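Grolach
Two-arm motion planning and hand-eye calibration software

Hi, I'm Thandeka, and I write most of the planner. Mpho Shabalala asked me to do this page because the old one read like a tax form (he wrote the old one), so you're getting the long-winded version instead.

Grolach plans motion for two arms that share a bench. You give it your arm models and whatever is bolted to the wrists, and it works out paths that keep the lot from colliding. It started as a folder of scripts I kept at Idberg and grew from there. My favourite part is still the tool editor! Change a gripper for a hand, pick the new one from the list, and the collision shapes update without a restart.

What you get
Planner, tool editor, calibration wizard and log viewer
Python and C++ libraries
Separate tool profiles for left and right
Depth camera input, on a wrist or on a stand
18 months of updates

Calibration is where most people write to me, usually late in the afternoon. The wizard moves one arm through a set of poses, grabs a depth image at each and solves for the camera offset. You can set up to 400 poses, though I'd start much lower and look at the residual plot before adding more. If the plot has a lump on one side, check the mount screws first. I've lost whole mornings to mount screws.

The cable model is newer and a bit fussy. You draw the slack as a loop on each wrist and the planner steers wide of it. Colours in the viewer can be changed now too, after Thabiso kept asking.
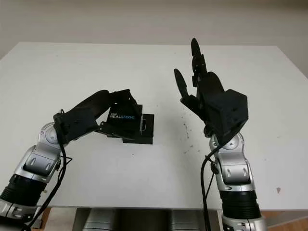 RealSense depth camera in the left gripper, multi-fingered hand on the right arm.

Pricing
Single bench licence: $700
Student licence: $300
The trial is the full program, with path export switched off.

You'll need a Linux machine and a wired connection to both arm controllers. Wi-Fi will connect, but please don't. Questions about odd tools go to Kgomotso Venter on the support desk, and if you send the CAD file along with your message you'll get a much quicker answer.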